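Report of the Night Officer

The Gulport River Station was, under the regulations then in force, required to keep two officers on duty after dark. On the night in question it kept one. Constable Timo Kröger had signed the watch book at the start of his shift, noted the height of the water at the Bovik gauge, and entered the word "rising" in the column provided for remarks.

The call was received at 2:17 a.m. A resident of Rareck Lane reported a man's voice from the direction of the old ferry steps. The caller declined to give her name, stating that she had telephoned the station on previous occasions and had not been thanked.

Constable Kröger proceeded on foot. The steps were under water to the fourth tread. He called out, in accordance with procedure, and identified himself as an officer. A voice answered that it did not require an officer. It required a rope.

The person was subsequently identified as Mr. El-Sayed, aged 58, a retired lock keeper. He was holding the mooring ring with one arm and a small dog with the other. Asked to release the dog so that he might be assisted, he refused. Asked a second time, he refused in stronger terms, which the Constable did not enter in the book.

The Constable then removed his coat and boots, placed them on the wall, and went in. The water reached his chest. The dog was brought out first, at Mr. El-Sayed's insistence, and Mr. El-Sayed after it. The operation occupied roughly 17 minutes. The coat was not recovered.

Both men were taken in by the caller from Rareck Lane, who proved to be Mr. El-Sayed's sister. She had not spoken to him in 4 years. She set out three cups, gave the dog a towel, and asked her brother whether he still took sugar.
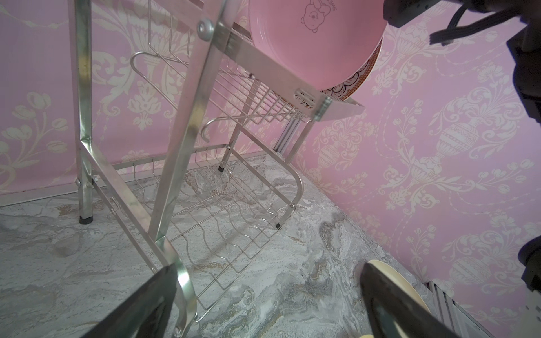

The dish rack in the corner of the kitchen.

The Constable remained until daylight. It was his duty to obtain a statement, and he obtained one, although most of it concerned a quarrel over their mother's clock and could not be used. The sister washed the cups. Her brother stood beside her and dried them, and at 6:40 the Constable closed his notebook and asked if he might borrow a coat.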